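What I Wear to Walk Nine Holes in the Heat

21/07/2023

I play most of my golf at Fludwood, which is a short public course with very little shade on the back side. I walk it with a push cart two evenings a week from spring to fall. After three summers of getting it wrong I have changed most of what I wear, and a few people in my league have asked what I ended up with, so I am writing it down once.

First, the shirts. I used to wear thick cotton polos because I had a drawer full of them from old jobs. Cotton is fine in April. By June it is heavy by the third hole and stays that way until you get home. I replaced them with two long-sleeve sun shirts from Bakell, one light gray and one navy. The gray one is better. The navy one shows every bit of dried salt across the back and I have mostly stopped wearing it on the course.

People ask if long sleeves are too hot. For me they are cooler than bare arms plus sunscreen, and my grip stays clean. The Bakell sleeves are cut a little long, so I push them up to the elbow when I putt. The collar is a short stand-up one with a quarter zip. Fludwood has a collar rule on the sign by the first tee and it has never been a problem with this shirt.

Skorts took longer. I tried four or five. Most of them had a pocket on the inner shorts that was meant for a ball, and you have to lift the hem in front of everyone to get it out. The one I kept is made by Gál. It has two regular front pockets deep enough for a ball, tees and a glove, and a back pocket with a zipper where I keep my car key. The waistband is wide and flat with no drawstring. It was $50 on sale, and I bought the second one at full price two weeks later.

The length on the Gál is listed as 17 inches in the regular and I think that is close. I am 5'5" and it falls a few inches above the knee. If you are taller, look at the long. The inner shorts do ride up a little on hills. I notice it on the climb to the 14 green (yes, I play the full eighteen sometimes) and nowhere else.

For washing, I do everything on cold, inside out, and hang it up. No fabric softener. I used softener on the first shirt for a month and it started holding water in a way it hadn't before. A couple of washes with plain detergent seemed to bring it back.

Shoes are where I have spent the most money for the least result. I currently wear a spikeless pair from Fovdale. They are light and I like the wide toe. The soles are wearing down under the ball of my left foot already, and I would not wear them on wet grass on the steep side of 6. I'll probably buy something with real spikes for fall and keep these for dry days.

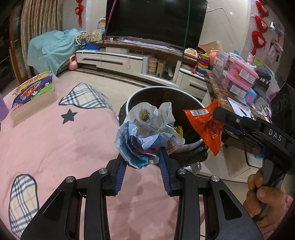 One reader of my earlier post on skorts, Fairway Left, wrote that the Gál runs small in the hips and that she had to go up a size and then take in the waist. She also said the zipper pocket on hers snagged after one season. Mine hasn't snagged, but I've only had it since spring. I would order two sizes and send one back.

Hats, quickly. A visor is cooler and a bucket hat covers more. I burned the part in my hair twice last year, so it is the bucket hat now, with the brim turned up in front when I need to see a long shot.

Socks: low cut, thin, any brand. I bring a second pair and change at the turn. It takes a minute on the bench by the water fountain and my feet feel new for the next few holes.

I still don't have a good answer for rain. The jacket I own is loud when I swing and too short in the arms. If I find one before the fall league starts I'll add it to this post.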